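2019-02-06

Quick one, soup's nearly done.

Week five of no takeaways. Bank app says I spent 73 quid on them in November, most of it at the Humari on Lorgate Road, most of that on nights when there was perfectly good food in. So. Batch cooking. Sundays, big pot, tubs, freezer, label them (I never label them).

What's working: lentil soup, chilli, the peanut thing. What isn't: anything with potato. Goes grainy. Also rice, which I keep over doing and then eating anyway out of spite.

Lunches at work are the harder bit. One microwave between 11 of us and everyone wants it at ten past twelve. I've started going at half past one, starving but no queue.

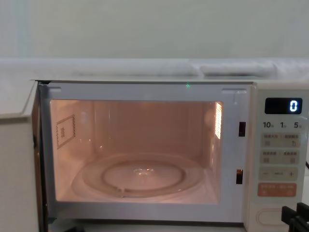
Zlata Stasiv commented on the last post that I should stop freezing whole meals and just freeze the bases, onions, garlic, tomatoes, cooked right down, then do the rest fresh in ten minutes. Which is annoyingly sensible. Tried it Monday with a bag of spinach and some chickpeas and it was the best thing I've had all year, tho it's only Feburary.

Next: need more tubs. The Lullow ones have all lost a lid. Might try bread again too, last loaf was a doorstop.

Right, soup. Recipe tomorrow if I remember to write down what went in.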